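Cooking for One After Years of Cooking for Five

18/08/2023

My youngest moved out last fall and my husband works away for most of the month, so the house that used to need a full pot of everything every night now mostly needs one plate. I figured cooking would get easier. It got harder for a while, and I wasted a lot of food before I worked out how to do it.

A few people have asked what I do now, so I'm writing it down.

What went wrong at first

I kept shopping the same way. I'd come home from Pruitt's with the family pack of chicken thighs, a ten-pound bag of potatoes and two heads of lettuce, and most of the lettuce ended up in the compost. In the first month I kept my receipts and added them up. I spent 455 dollars on groceries. The month before my daughter left, with three of us in the house, it was less than that, and I still can't fully explain it except that I was buying little things to cheer myself up.

The other problem was skipping dinner. If I didn't feel like cooking I had toast, and then at ten at night I was hungry and ate crackers over the sink. I did that more than I want to admit.

The two-pot week

My sister-in-law Gwendolyn Villanueva has lived alone for a long time and she eats well. She makes two big things a week and that's all the real cooking she does. I copied her. One pot is a soup or beans, and the other is something with meat or a casserole. I alternate them so I'm not eating the same dinner three nights running, and each one gives me a lunch or two.

The beans I make most often are plain pintos with an onion, a bay leaf and a ham hock if I have one. I soak them overnight and cook them low on the back burner. With salt added near the end they take me 105 minutes, but my stove runs cool and yours may be faster. Old beans take longer than that, and very old beans never get soft at all. I threw out a bag that had been in the pantry since before we repainted.

For the second pot I rotate between chicken and rice, a small meatloaf and a cabbage dish my mother made, with noodles and a lot of black pepper. I make the meatloaf in a muffin tin now. The pieces freeze well and they thaw in the fridge by dinner if I take them out at breakfast.

Setting the table

I was eating standing up, or in front of the TV with the plate on my knees. In September I started setting a place at the table again, even for leftovers. Cloth on, real plate, glass of water. It takes two minutes. I eat slower and I don't go looking for crackers later. Some nights I put the radio on and some nights I read the mail.

I also quit saving the good dishes. We had a set from Saltness that we used on holidays and worried about the rest of the year. I use it on plain weeknights now. One bowl has a chip in it already and I don't mind. 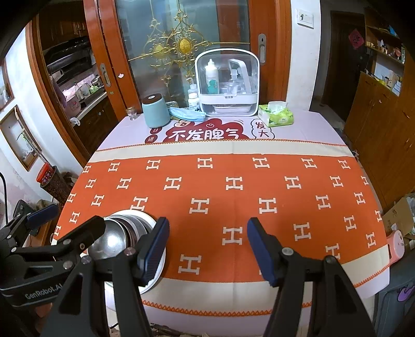
Shopping for less

I go to the store twice a week with a short list. I buy loose carrots and loose potatoes, two or three at a time. I pay more per pound and throw almost nothing away – for me that comes out cheaper. My grocery bill is still up and down, but the last few weeks have been closer to 70 dollars each, and that includes coffee and dish soap.

Meat gets wrapped in single portions the day I buy it. I write what it is on the package in marker. I used to think I'd remember, and then I'd thaw what I thought was pork and it would be turkey.

Bread goes straight in the freezer, sliced. Milk I buy by the quart. Herbs I mostly gave up on, other than the parsley in the pot by the back door, which is doing fine on neglect.

Things I still haven't figured out

Celery. I need two stalks and they sell me a whole bunch. I've tried foil and I've tried a jar of water, and it still goes limp on me before I'm done with it.

Baking is the other one. I love a cake and I can't be trusted alone with one. I've been taking half next door, and last week they sent the plate back with tomatoes on it, so that may be the answer.

When my husband is home I go back to cooking more, and for the first day or two I get the amounts wrong in the other direction. Last time I made him one muffin-tin meatloaf and a spoonful of rice. He ate it and then he asked what was for dinner.

I'll post the cabbage and noodles next. I have to measure it first, as I've only ever made it by eye.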